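### 3.2 Materials and sorting procedure

The garments studied in this section come from two collection points, Wuststead and Jumley. Both belong to the Castano reuse scheme, which receives household clothing and passes it either to resale shops or to fibre recovery. Over the period of the study, 1768 items were recorded. We excluded shoes, belts and bags, and also items which arrived already cut into rags.

Each garment was first assigned to one of 42 categories, according to the list of Andrade. This list was made for trade in second-hand clothes and gives much attention to the type of garment (coat, skirt, work trousers), but little to the construction of the cloth. For our purpose this was a difficulty. A garment with a knitted body and woven parts has one place in the list, although its parts do not have the same value for fibre recovery. We therefore added a second code for surface, which was given by touch and by eye, before the care label was read.

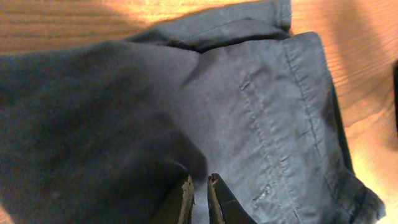
**Figure 1.** Dark grey garment with two different fabric surfaces.

The second code has three values: single surface, mixed surface and not decided. Mixed surface was given when two fabrics could be separated by the hand without a lens, as for the garment in Figure 1, where a matte, slightly fuzzy fabric meets a smoother woven panel. Linings were not considered at this step – they were recorded later, when the garment was opened. The sorters at Jumley used the value "not decided" more often than those at Wuststead, and after a discussion in December we wrote a clearer rule for thin jerseys, which had caused most of the doubt.

Colour was recorded in a simple way, with 29 reference cards of dyed cotton. We are aware that dark shades are difficult to separate under indoor light. Dark greens and dark blues were especially often exchanged between two sorters, and in the analysis we have joined the neighbouring cards into one group.

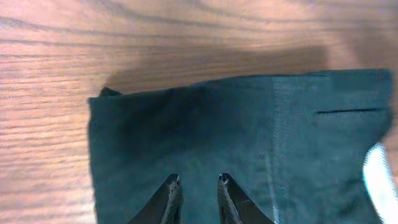
**Figure 2.** Dark green cloth on a wooden tabletop.

From the complete set, a subsample of 900 items was coded a second time by another sorter, who did not see the first result. Agreement was good for the type of garment and lower for the surface code. The disagreements were mostly found in sportswear and in children's jackets, where small inserts of another fabric are common. It was not our aim to correct these cases afterwards, and both codes were kept in the data. The effect of this choice on the estimated fibre yield is discussed in Section 4.1, together with the weight measurements.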